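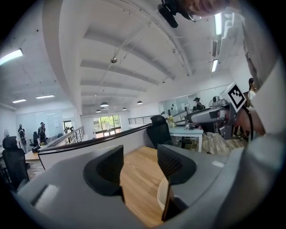

Why do big rooms need so many lights?

Light gets weaker as it spreads out, so one lamp can't brighten a whole big room. Several lights spread across the ceiling give each desk enough light for people to work.

Try this with a flashlight. Hold it close to a wall in a dark room and you get a small, bright circle. Walk backward and the circle grows, but it gets dimmer too. The flashlight is giving out the same amount of light as before. It is just spread over more wall.

A lamp on a ceiling works the same way. The desk right under it gets plenty of light. A desk on the far side of the room gets much less. In a bedroom this doesn't matter much. In a library, a classroom or a large office, it does.

Light panels and hanging lamps

Large rooms often have more than one kind of light. The room at the top of this page has bright rectangular panels as well as dark lamps that hang down.

Panels are good at spreading light evenly. The light comes from a wide area, so the shadows it makes have soft edges. Hold your hand over your desk at school and look at the shadow. If it is pale and blurry, the light is probably coming from a panel, a window or several lamps at once. If it is dark and sharp, the light is coming from one small, bright spot.

A lamp that hangs from the ceiling is called a pendant lamp. Many pendants have a shade, which is a cover around the bulb. The shade stops light from going straight into your eyes and sends most of it down. A pendant hangs closer to the floor than a panel does, so it can make one part of a room brighter, such as a table where people read.

People measure how much light a lamp gives in units called lumens. A bright ceiling panel may give 3,000 lumens or more. A small desk lamp gives far less, but it is close to your book, so the page can look just as bright.

Why are so many ceilings white?

White paint bounces back most of the light that hits it. Black paint soaks most of it up. When a ceiling is white, light that goes up comes down again in all directions and reaches places the lamps don't point at.

White walls help too. So do big whiteboards. If you painted a classroom dark blue and kept the same lamps, you would have to turn on more lights to read.

Beams can change things a little. A beam is a long, strong bar that helps hold up a roof or a floor. Beams that stick down below the ceiling can block some of the light from a lamp and leave a stripe of shade next to them. The person planning the lights has to think about where the beams go before deciding where the lamps go.

Light from outside

Windows were lighting rooms long before electric lamps. The Romans used glass in some of their windows 2,000 years ago. Before that, a window was often just a hole in the wall, with a shutter for bad weather.

Daylight is very strong. Even on a gray day it is usually much brighter outside than inside. A big window lights the part of the room near it very well, but the back of a deep room can still be dim. This is one reason some offices use low walls between the work areas. A low wall gives people their own space and lets daylight pass over the top.

Trees outside a window change the light as well. In summer, leaves shade the glass and keep some of the heat out. In February, many trees are bare and more sunlight comes through.

Something to try

You need a sheet of white paper, a sheet of black paper, a flashlight and a dark room.

Stand the white paper against a box. Shine the flashlight at it from the front and look at the wall behind you. The wall should get a little brighter. Now do the same with the black paper, keeping the flashlight in the same place, 18 inches away. Look at the wall again. What changed?

You can try other colors too. Yellow paper is interesting, and so is kitchen foil.

Words to know

Beam: a long, strong bar that holds up part of a building.

Lumen: a unit for measuring how much light a lamp gives.

Pendant lamp: a lamp that hangs down from the ceiling.

Shade: a cover that goes around a light bulb.

Written by Mafalda Louro. Last updated Oct 11, 2025.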